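2023-01-28 作業ノート

洗濯堅ろう度の予備試験、2回目。綿ジャージーのプリント生地で、洗剤はBralunisとDremanoの2種。前回11月のときは水温の記録が抜けていたので、今回は投入前と排水時の両方を書くことにした。

設定は40℃、本洗い10分、すすぎ2回、脱水は弱。試験布は裏返さずにそのまま入れる。添付白布は綿のみ。ポリエステルのほうは在庫切れで、Herkdenに注文済み、納期の返事はまだない。
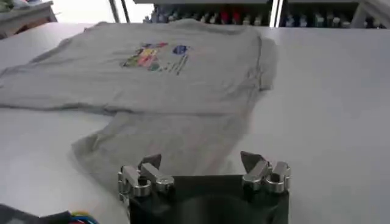

水温は投入前40.5℃、排水時37℃。Bralunis側は添付白布への色移りなし、グレースケールで4-5級と読んだ。Dremano側は赤の部分にごくわずかな移りがあり4級。ただし判定は自分ひとりで、夕方の蛍光灯の下で見たものなので、月曜に標準光源でSantosh Uniyalさんにも見てもらう。その値が出るまで表には鉛筆書きにしておく。

寸法変化は、たて方向が90 mmの標点間で約2 mmの縮み。よこはほぼ変わらず。標点の糸が一か所ほつれて読みにくかった。次は油性ペンの印と糸を併用する。糸だけだと脱水のあとでずれたのか縮んだのか区別がつかない。

乾燥は平干し。つり干しだと自重でたてが伸びて、前回の値と比べられなくなる。室温21℃、湿度は朝48%、昼過ぎに44%まで下がった。加湿器の水が切れていたため補充。
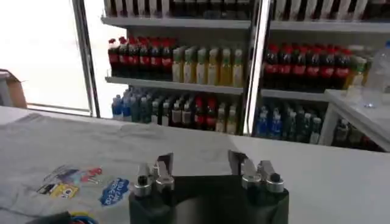
McIntyreの天びんは、ゼロ点が朝から少し動く。水平を取り直したら落ち着いたが、校正期限も近いので早めに出したい。出している間は隣の部屋のものを借りる。洗剤の計量は0.01 gまで読めれば足りる。

残り
・Dremanoの再試験。洗剤量を半分にした条件も入れる
・摩擦試験の乾と湿。白綿布を切っておくこと
・ポリエステル白布の納期をHerkdenに電話で確認
・11月分の記録用紙に水温の欄を足し、「未測定」と記入

排水ホースの継ぎ目がにじんでいる。バンドを締め直した。週明けにもう一度見る。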